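Uvo kitchen simulation pack: good for a small workshop, with some patience

Reviewed 28 June 2025

I bought the Uvo pack in April for our arm at the Irnell shared workshop in Torham. We are building a robot that should serve coffee at the members' table, and I wanted to test its movements on the computer before we trust it with real crockery.

Installation took me one evening. The manual is short and supposes that you already know how to import your own gripper model. I did not know this well, and I lost 3 evenings with finger joints which opened in the wrong direction. The support answered my letter politely after two days.
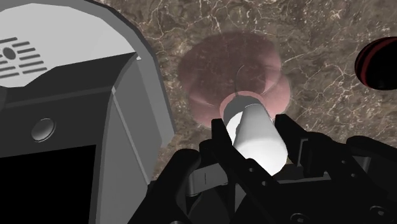 What I like most is the contact between the fingers and the objects. In the older package we used, Lindsay, a held thing would slide slowly down even when the grip was strong. With Uvo I ran more than 4,000 grasps and saw this only on very thin objects. The surfaces also look good, especially the marble, although our real table is plain.

I am less satisfied with the speed. My computer is 11 years old and the fan is very loud when shadows are switched on. I now leave them off for long runs. Also, the camera settings are forgotten each time the program closes, so please write them down.

For a beginner who works alone I would recommend to wait for a better manual. For a group like ours it is worth the money. I give it 7 from 10.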